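Tundarton Allotment Society – minutes of the spring meeting, Fri 31 May

I'm doing the minutes this time, as Eylül Karabulut has done them for ages and wanted to sit and listen with a cup of tea for once. So blame me for the spelling! If I've got your name down wrong or missed you off, catch me by the gate and I'll put it right.

We started a bit late while people finished parking. Apologies came in from the two plots at the far end, who are both away.

Last minutes. Read from the February meeting and agreed, with one change: the hose by the bottom tap is shared between both rows, it doesn't belong to the top row. Sorry, top row.

Money. We have £1,921 in the account after paying the water bill, and the water bill was £684, which made a few people whistle. It's up a lot on last year and we think part of that is the dripping tap near the compost bays (more on that in a minute). Plot rents are all in except one, and that one has been promised by the weekend. 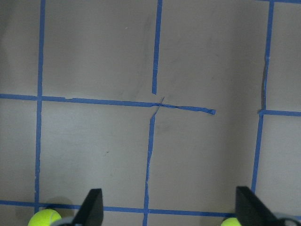
Water. We went round and round on this for a good while. I said my bit, which is that I'd happily pay a little more rent if it meant we never had to queue with cans in a dry week again. Others felt the rent is high enough and we should be collecting more rain off the shed roofs. In the end we agreed to do the cheap things first – mend the dripping tap, get two more water butts and ask people not to leave hoses running while they go off for a chat (guilty, I know). We'll look at the rent again once we've seen the next bill.

Waiting list. There are 11 names on it now. Plot 73 has been left to the brambles and we've written twice with no answer, so we agreed to offer it to whoever is top of the list, split into two halves if they'd like a smaller one. I think halves are a lovely idea for people just starting out, as my first year nearly finished me off. Someone asked what happens to the shed on it, and we didn't really settle that.

Seed potatoes. The Grondholm order went down very well and most people's are up and looking strong. A few of us lost some to the late frost, me included, but they're coming back. Same order next year, please, and could everyone put their names on their own bags when they collect them? There was a mix-up with the earlies and I have ended up growing somebody's maincrop.
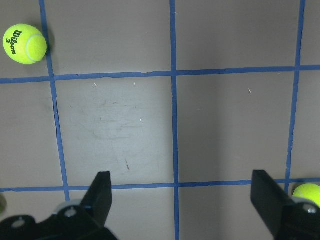 Bonfires. No fires before dusk, and none at all when the wind is blowing towards Fultberg Lane. We've had a complaint about washing on the line and it was a fair one.

Summer open day. Tatlı, the bakery on the corner, have offered to send over trays of pastries and we said yes before the question was finished. We still need people for the plant stall, and jam jars, lots of jam jars, clean and with lids that fit. Eylül is doing the posters again and would like to know by next week if anyone wants their plot on the map. I've said I'll do the tombola, so if you've got anything decent in a cupboard, bring it round.

Any other business. The gate code is changing and you'll get the new one by text. Please don't write it on the gatepost. The slug question came up again and we ran out of time, so it goes first on the list at the next meeting.

We finished just before it got dark and a few of us walked up to look at the broad beans.

Recent items
Gate code reminder
Minutes of the February meeting
How to share a plot
Open day: jam jars wanted
Compost bays – what goes where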